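**17/03/2018**

Heute bin ich erst kurz vor Mitternacht aus der Werkstatt gekommen und kann trotzdem nicht schlafen, weil in meinem Kopf immer noch Gelenkwinkel rotieren! Ania (so heißt unser Zweiarmiger jetzt offiziell, Wumpini hat sich durchgesetzt) läuft endlich in der Simulation. Beide Arme, beide gleichzeitig, und kein Absturz beim Laden. Wir haben neun Anläufe gebraucht.

Der Fehler saß in der Schulter links. Ich hatte beim Übertragen der Maße zwei Achsen vertauscht und tagelang im Regler gesucht — so dumm, und so schön, als es dann plötzlich stimmte. Ayuba hat es gesehen, als er nur kurz seine Jacke holen wollte. Danach ist er noch drei Stunden geblieben.

Als Übungsplatz haben wir eine Küchenplatte genommen, weißer Marmor, viel vornehmer als alles, was in unserer Werkstatt je stehen wird. Teller, ein Weidenkorb, ein Schneidebrett. Das kleine Gebäck auf dem weißen Teller soll Anias erste richtige Aufgabe werden: greifen, anheben, in den Korb legen. Klingt nach nichts und ist ein Riesending.

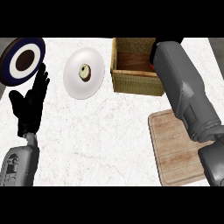
Wumpini will mit der linken Hand anfangen, ich lieber mit beiden, einfach weil wir jetzt beide haben! Wir haben uns darauf geeinigt, dass zuerst die Finger sauber schließen müssen. Im Moment kommt der Daumen zu spät, 177 Millisekunden nach den anderen, und das reicht, damit etwas Rundes wegrollt. Ayuba meint, das liege an der Dämpfung. Ich glaube eher an meine Tabelle, die hat inzwischen 1.405 Zeilen, und irgendwo darin sitzt bestimmt noch ein Tippfehler.

In echt sind wir natürlich längst nicht so weit. Der rechte Unterarm liegt in Teilen auf meiner Bank, das Gehäuse muss noch einmal gedruckt werden, und die Lager von Ranura fehlen immer noch. Für die neuen Kabel habe ich 60 Euro aus eigener Tasche hingelegt — egal, es macht so viel Spaß wie lange nichts mehr.

Im Juni ist der offene Abend in Prarthorpe, bis dahin soll wenigstens ein Arm winken können. Morgen früh gleich die Tabelle durchgehen, Zeile für Zeile, und vorher Kaffee kaufen, die Dose in der Werkstatt ist leer.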